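3.2 Gathering the tabletop demonstrations

We wanted the Sumik set to come from the kind of room people really live in, and so, after a good deal of hauling and a scratched doorframe, the arm was moved out of our lab and into a furnished living room for the whole of this part of the work. A living room is a generous teacher. There's a television, a shelf crowded with figurines, sunlight and lamplight arguing with each other over the course of a day, and tabletops that nobody would ever choose for a vision experiment. We left nearly all of it as it was, and we're glad we did.

The task family is a humble one - moving cutlery about beside a bowl - and we chose it because forks and spoons are thin, shiny and awkward to pick up from a flat surface, yet everyone knows what they're for. Each demonstration was guided by an operator and saved through the Prumine recorder, with the head view stored alongside the joint readings (Figure 4).
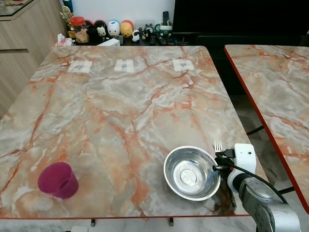 Figure 4. Head view with the fork held in the gripper, tines up, beside the steel bowl. The magenta cup stands to the left.

Operators were given a one-line instruction and a great deal of freedom. They could approach from whichever side felt natural, pause to think, or have another go at a grasp. In early trials we'd been stricter and had asked for a single smooth motion, but the examples came out so alike that the learner had very little to go on when a fork lay slightly askew. Allowing a bit of dithering gave us a much richer picture of how people sort out a small mistake. 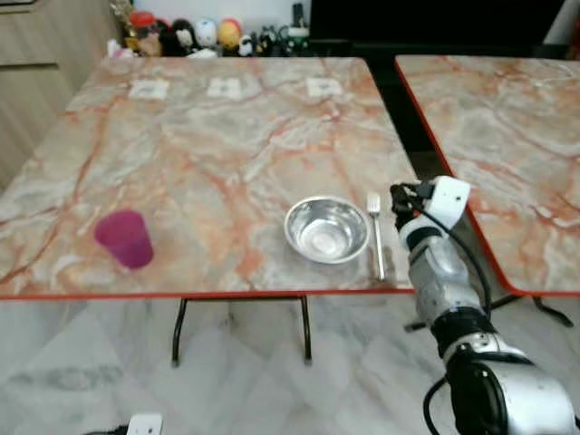
We kept a demonstration if it was complete in both streams and the operator was content with it at the end. Of the 90 recorded in this room, 89 were kept; the remaining one had a gap in its joint readings and was set aside. A typical example lasted around 42 seconds, with most of that time spent on the last few centimetres above the table, where our operators slowed right down. We've left those slow stretches at their original speed, although it does make the files rather bulky.

Towards the end we brought in variations in layout and cutlery, using the Holmgren schedule to choose among five arrangements. The colour and pattern of the tabletop stayed the same throughout, a limit we come back to when we discuss the Zudden baseline.
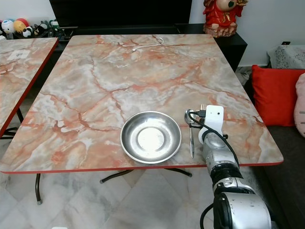 Figure 5. A layout with a spoon to the right of the bowl; the fork's tines show just above the gripper.

Labels were added afterwards by two of the authors, working separately and then comparing their notes over a pot of tea. They marked the start of the reach, the moment of closing and the moment of release.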